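# Compensaciones de carbono: preguntas frecuentes de gente que no se lo cree del todo

Última revisión: 30 de octubre
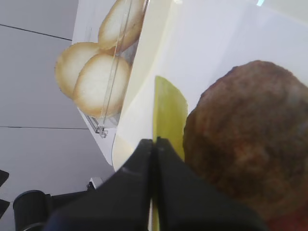 *Caja blanca con tres panecillos impresos.*

Estas preguntas nos llegan por correo desde que publicamos las notas sobre Trolik y Jutmont. Las respondemos como lectores desconfiados de memorias técnicas, sin vender nada. Quien busque una lista de proyectos recomendados no la va a encontrar.

## ¿Qué compro cuando compro un crédito?

Un apunte en un registro. El apunte afirma que en algún lugar se ha evitado o retirado una tonelada de CO2 equivalente que, sin el proyecto, habría acabado en la atmósfera. La parte delicada es «sin el proyecto». Ese mundo alternativo no se mide, se supone, y lo supone casi siempre quien cobra por los créditos.

## ¿Entonces no sirven para nada?

No decimos eso. Hay proyectos que destruyen gases industriales con un contador a la salida, y ahí la discusión es corta. El problema crece cuanto más depende el resultado de una hipótesis sobre lo que habría hecho un tercero con su bosque.

## ¿Qué pasó con el proyecto de Jutmont?

La memoria inicial cubría 1541 hectáreas de monte supuestamente amenazado de tala. Pedimos los planes de corta anteriores y la amenaza afectaba a 643. El resto son laderas sin pista de acceso, donde no consta una sola solicitud de aprovechamiento. Se emitieron créditos por el total.

El promotor contesta que la pista podría haberse construido. Podría, sí. También podría haberse construido un aeropuerto.

## ¿No hay un verificador independiente?

Lo hay, y lo paga el promotor. No acusamos a nadie de mentir. Señalamos que un verificador que rechaza muchos informes recibe pocos encargos, y que la visita de campo en Jutmont se hizo sobre 56 parcelas elegidas de una lista preparada por la propia empresa gestora.

## ¿Qué es la «reserva de permanencia»?

Un porcentaje de créditos que no se vende y se guarda por si el bosque arde o se tala. Sobre el papel funciona como un seguro. En la práctica convendría preguntar tres cosas:

- con qué datos de incendios se calculó el porcentaje
- si la reserva es del proyecto o compartida con otros de la misma comarca
- qué ocurre cuando vence el contrato

La segunda importa más de lo que parece. Una reserva compartida entre montes vecinos falla el mismo verano para todos.

## ¿Y el biocarbón de Trolik? Eso sí se pesa

Se pesa, y por eso nos parece más serio. Aun así quedan huecos. El peso incluye humedad si no se indica lo contrario, y en la ficha de abril no se indicaba. La estabilidad a largo plazo se estima con un índice de laboratorio que da resultados distintos según la temperatura del horno. Trolik declaró 1364 toneladas de producto; de ahí a toneladas de CO2 hay varios factores de conversión, y solo hemos podido reproducir uno de ellos. Hemos pedido los demás – seguimos esperando.

## Mi compañía eléctrica dice que es neutra. ¿Me lo creo?

Busque el informe y mire si separa dos columnas: lo que emite y lo que ha compensado. Si solo aparece la diferencia, desconfíe. Zundthorpe, por ejemplo, publica un cero en la portada y relega las emisiones brutas a un anexo que no está enlazado desde la página principal. Las brutas subieron respecto al informe anterior.

## ¿Una tonelada fósil y una tonelada de bosque son lo mismo?

En la hoja de cálculo sí. En la atmósfera, una parte considerable del CO2 fósil sigue ahí durante siglos, mientras que el contrato forestal medio que hemos leído dura unas décadas. Equiparar ambas cosas es una decisión contable, y conviene que quien la toma la firme.

## ¿No hacen daño estas críticas? Mejor algo que nada

Nos lo escriben mucho. Depende de qué sustituya ese «algo». Si la empresa reduce todo lo que puede y además compra créditos, poco que objetar. Si compra créditos y aplaza la caldera nueva, el efecto puede ser peor que no hacer nada, y el aplazamiento no suele salir en la memoria.

## ¿Han revisado el método Sundaram?

A medias. La línea de base dinámica, que compara cada año con parcelas de control, nos parece una mejora real. Lo que no vemos es quién elige las parcelas de control ni si se pueden cambiar a mitad de periodo. El documento dice «cuando esté justificado» y no define la justificación.

## ¿Puedo enviar un proyecto para que lo miren?

Sí, con la memoria completa y los anexos. Los folletos no los leemos. Tardamos, y no damos certificados ni sellos.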